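## 5. Preparing the cutting table and laying out fabric

Read this section before the first use of the Notton folding cutting table and the Skerniter gridded cover. Patterns in the Uvuden range assume a square layout, and errors made at this stage carry through to every cut piece.

### 5.1 Opening the table

1. Stand the folded table upright on a level floor with the hinge side facing away from you.
2. Release both leg latches. Each latch clicks once when it is clear of the bracket.
3. Swing the legs out until the cross brace locks.
4. Turn the table over onto its feet. Two people are needed for this step.
5. Press down on each corner in turn. If the table rocks, adjust the foot at that corner until the rocking stops.

**CAUTION:** Keep fingers away from the hinge line while opening or closing the leaves.

**Note:** The working height is 73 cm with the feet fully screwed in. Each foot can be extended by up to 3 cm. Do not extend one foot by more than 2 cm beyond the others - the brace will bind.

### 5.2 Fitting the gridded cover

The cover ships folded. Fold creases relax with use and can be reduced by leaving the cover flat overnight. Do not iron it, and do not use a steamer, a hair dryer or a heat press. Heat distorts the printed grid permanently.

1. Wipe the table top with a dry cloth. Thread ends and pin heads left under the cover will show through as bumps.
2. Place the cover on the table with the printed side up.
3. Line up the long plain margin with the rear edge of the table.
4. Clip the rear edge first, starting at the center and working outward.
5. Smooth the cover toward you with the flat of the hand.
6. Clip the front edge, then both ends.
7. Lay a steel ruler along one printed line. If the line bows away from the ruler, unclip the front edge and repeat steps 5 and 6.

**CAUTION:** The cover is a layout surface only. Remove it, or place a cutting mat on top, before using a rotary cutter or craft knife.

### 5.3 Laying out the fabric

1. Press the fabric and let it cool before bringing it to the table.
2. Fold the fabric lengthwise with the selvages together.
3. Place the fold along a printed line. Use the line nearest the front edge that leaves the full width of the fabric on the table.
4. Check that the crosswise grain runs parallel to the printed crossing lines. If it does not, refold. Pulling the fabric into line will not hold.
5. Place the largest pattern pieces first, with the grain arrow parallel to the fold.
6. Measure from each end of the grain arrow to the fold. The two measurements must match.
7. Weight the pieces. Pins may be used on heavier cloth, but must not pass through the cover.

Small ripples in an unweighted part of the cover do not affect layout. Ripples under a pattern piece do. Remove the piece, smooth the cover and measure again.
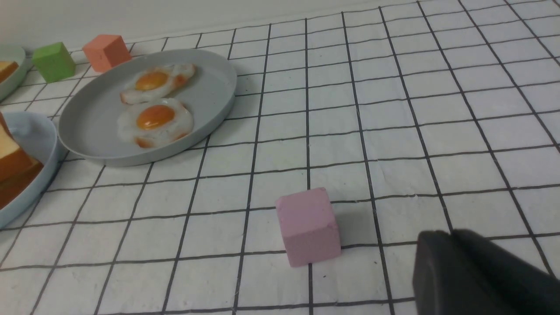 *Fig. 5-2. Printed grid with pink cube.*

For napped fabrics, all pieces must point in the same direction. See the layout sheet supplied with the pattern, and allow extra length where the sheet calls for it.

### 5.4 Marking

Use Dhillon wash-out chalk or an equivalent. Test it on a scrap first. Wax-based markers leave a residue on the cover and will transfer to the next piece of fabric.

- Mark notches, darts and button positions before moving any piece.
- Mark on the wrong side only.
- Wipe chalk dust off the cover with a damp cloth at the end of each session. Do not use solvents.

### 5.5 Storing the cover

Roll the cover with the printed side out and secure it with the two fabric ties. Do not store it folded, or in direct sunlight. Replace the cover if a printed line can no longer be brought straight against a ruler.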